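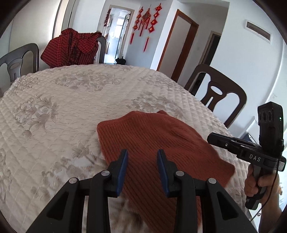
Thu 18 May

Garment episodes, hand-held grippers, domestic set. Continuing from the April notes on grasp point labeling.

Question for today: does the two-stage filter (visual, then width trace) keep more usable knit episodes than the width trace alone? The old filter was written for boxes and cups. It treats any closure that ends below the minimum width as a missed grasp. With a single layer of knit between the pads, the final width is nearly the same as an empty close, so good grasps get thrown out along with the bad ones.

Set used: 736 episodes from the Sultport and Riihimäki homes, tables only, no beds or couches. Both grippers recorded, each wrist view stored as its own stream. Split by garment type from the labels. Ribbed knits kept as a separate class because of the results in April.

Method
Stage one: take the wrist view at the moment of jaw closure and 9 frames after it. Compute cloth motion between the fingertips relative to motion of the tablecloth outside them. If the two move together, flag as miss. If the cloth between the pads stays fixed to the pads, pass.
Stage two: width trace, with the minimum width check turned off for anything passed by stage one.
Everything flagged by exactly one stage goes to hand review.

Observations
- Orange ribbed knit on the quilted cloth is the best case so far. The ribs give the tracker plenty of texture and the color separates cleanly from the cream background. Rib direction also gives fabric orientation almost for free. Should log it as a field.
- The quilting is a problem by itself. The diamond stitching repeats, and the tracker sometimes locks one diamond over, which reads as table motion. Raised the patch size until it covered more than one diamond. Fewer false misses after that, slower run.
- Printed flowers on the cloth are fine. They are irregular and act as good anchors. Grey on cream is low contrast but enough.
- Dark corners of the fisheye view were leaking into the background estimate. Masked them. The mask from the Pumgate calibration fits both grippers, no need for two.
- When the second gripper is in view, its jaw section counts as background motion. The operator's hand and forearm do the same. Added a crude rejection: drop any patch whose motion disagrees with the table majority. Works when the table fills most of the view. Will fail when the view is mostly floor or wall.
- Blue pads segment easily by color. Blue garments will break this. None in today's split, so untested.

Result
Hand check on the disputed episodes is only partly done. On the part that is done, the two-stage filter keeps most of the thin knit grasps the old one rejected, and the false passes look like one kind: pads closed on a fold, fold slid out late, after the window. A longer window would catch these but also picks up the lift, where cloth motion is large anyway.

Tried 3 window lengths. The shortest is too noisy on quilted cloth. The other two give close to the same output, keeping the middle one for now.

Not resolved
Stage one says nothing about how many layers are held. For folding, a two-layer grasp on a one-layer label is still a bad episode. The width trace may have enough resolution for heavy knits, doubtful for shirts. Check encoder noise floor first.

Next
Finish hand review, same reviewer for both homes.
Rerun on the Drumumbridge set, plain tabletops, to see how much of the error is the cloth.
Pull 6 late-slide episodes and plot width against patch motion on one time axis.
Write rib angle into the metadata schema, version bump needed.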